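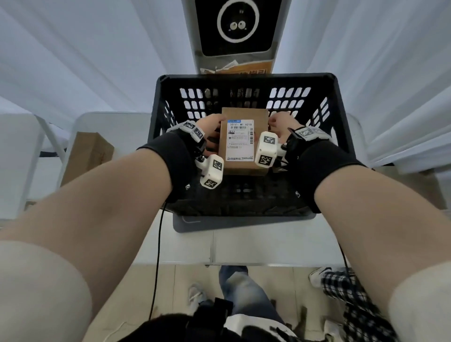
Ticket 477: Right wrist pose drops out when both hands are on a box
Project: Yagi (two-hand teleop and demo recording)
Location: Zeltstead shared workshop, bench by the curtains
Opened by: Hinata Sugiyama
Status: Resolved, one follow-up open
Severity: Medium
Component: marker tracking / wrist mounts

Summary
During box handling the right wrist pose freezes or jumps while the left keeps tracking. It shows up on the grasp and the first part of the lift. Free-air motion is fine. Recordings made this way can't be replayed on the Irside arms, as the right arm holds its last good pose and then snaps to catch up.

Setup
Fabric wrist straps, left and right, each with a white marker block on the hand or wrist and a marker cube on a small black joint. One cable per wrist. Head camera feeds the detector. Task is "box out of crate": reach into the black plastic crate, take the small cardboard box by its sides, lift, place on the table, return it. Detector config is the stock Prindik file with our marker map.

Steps to reproduce
1. Start the tracker and wait for both wrists to report OK.
2. Hold both hands over the crate for five seconds. Both poses are stable.
3. Reach in and grip the box with both hands.
4. Lift slowly.
5. Watch the right wrist status. It goes to HOLD, sometimes back to OK, then HOLD again.

Expected: both wrists stay OK through the grasp.
Observed: right wrist goes to HOLD on most attempts. Left wrist goes to HOLD rarely and recovers by itself.

Log extract, one bad run
[frame 3702] L ok R ok
[frame 3718] L ok R ok (block only, cube rejected)
[frame 3729] L ok R low confidence
[frame 3735] L ok R HOLD, reprojection error over limit
[frame 3761] L ok R HOLD
[frame 3790] L ok R ok, position step 41 mm

The step on recovery is the snap seen on the arm.

Troubleshooting

Entry 1. Cable. Swapped the left and right cables at the hub end and reran. Fault stayed on the right hand. Wiggled the right connector with the hand held still in view, no change in status. Cable ruled out.

Entry 2. Lighting. Ran with the overhead lights off and the lamp on, then the other way round. Detection counts moved a little. Fault unchanged. Left the lights as they were.

Entry 3. Shipping label. The label on the box has large print and barcodes, and the right cube ends up close to the box during the grip. Suspected false candidates. Covered the label with plain paper and ran ten lifts. Candidate count went down, HOLD rate did not. The detector throws these out at the decode stage as it should. Paper removed.

Entry 4. Crate slots. Same idea, high-contrast rounded rectangles behind the hands. Put a towel over the far wall inside the crate. No effect.

Entry 5. Marker map. Printed the map and compared it with the parts. Right cube IDs match. The face offsets for the right cube had been copied from the left and mirrored in X, but the hinge offset was not mirrored. With the block and the cube both visible, the solver was averaging two answers that disagreed. In free air the block dominates and hides the error. Near the box the block turns away from the camera, the cube gets more weight, and the residual goes over the limit.

Entry 6. Corrected the hinge sign and reran. Better, still a HOLD on maybe one lift in eight. Looked at the raw detections. On those runs the block is steep to the camera and the cube pose drifts over the course of the lift.

Entry 7. Hinge. The right hinge screw was loose enough for the cube to swing under its own weight. The map treats it as rigid. Tightened it and added a drop of threadlocker. Checked the left, which was tight.

Result
Ran 100 lifts on Saturday with the corrected map and the tightened hinge. The right wrist went to HOLD on 4 of them. All four were short, and the recovery step was under 5 mm. Replay on the arms was clean, including those four.

Changes made
- marker_map_right: hinge offset sign corrected.
- Right hinge screw tightened, threadlocker applied.
- Startup check added: if block and cube disagree by more than 6 mm with the hand still, the tracker refuses to start and prints which side.

Not changed
Reprojection limit. Raising it would have hidden both faults.

Notes for anyone recording on this bench
Recordings made with the old right map should not be mixed with new ones. They are in the folder old_map. The raw video is good, so they can be reprocessed if someone wants to spend the machine time.
Put the straps on before plugging in the cables. The right connector takes a side load otherwise.

Follow-up (open)
Replace the right hinge with a fixed bracket so that there is no screw to work loose. Needs a measurement of finger clearance inside the crate first. Assigned to Hinata.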